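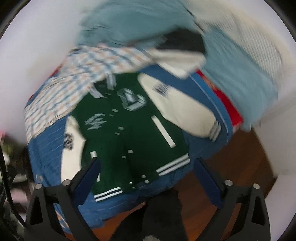

Preben Hjaltested has folded other people's laundry for 28 years and would like it known that he does not enjoy it.

"People assume it's soothing," he says. "They watch one video with piano music. Try it on a Monday's worth of checked shirts."

He runs the finishing table at Tedetti, a wash-and-fold shop in Trivley, where a customer's clean clothes arrive as a heap and leave as a brick. His views on the heap are firm. Big flat things go to the bottom, shirts get pulled out early, and anything with a patch on the chest is dealt with first, while he is still in a good mood.

The varsity jacket is his least favorite garment. "The body wants to go one way, the sleeves want to go another, and the letter on the front won't go anywhere," he says. "You can't crease it. You fold around it, like a pothole."

His method takes 2 moves, he claims, though I watched him several times and would put it higher. Snaps closed, jacket face down, sleeves crossed over the back, then the ribbed waistband brought up toward the collar. He does not press it flat. "It's wool. Let it have its dignity."

Green with cream sleeves is the combination that worries him. Cream shows everything, he says, and the owners always want to know whether a mark was there before. He now checks the cuffs before he checks the pockets.

His colleague Rodrigo Guerreiro, who joined in July, hangs his jackets. I ask Hjaltested what he makes of that.

"Rodrigo is young," he says. "He has closets."

And at home? He looks toward the window for a while.

"There's a chair," he says. "Things go on the chair."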